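Subject: Re: Gripper pads on the Pollmont cell
Date: March 18, 2023 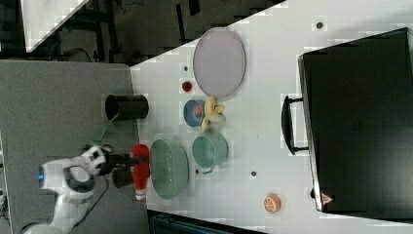
Pollmont cell: gripper holding the red spray bottle.

The maintenance desk at Lolgate wrote:
> Please confirm the interval for changing the pads. Our sheet says 200 hours, the older one 91.

Members are advised that 200 hours applies to the Kandpal pads only. For all others the shorter interval stands — the sheet will be corrected in July. After fitting, close the gripper on a bottle 3 times at low force and check that the arm cable hangs free.

Arkerance Cell Support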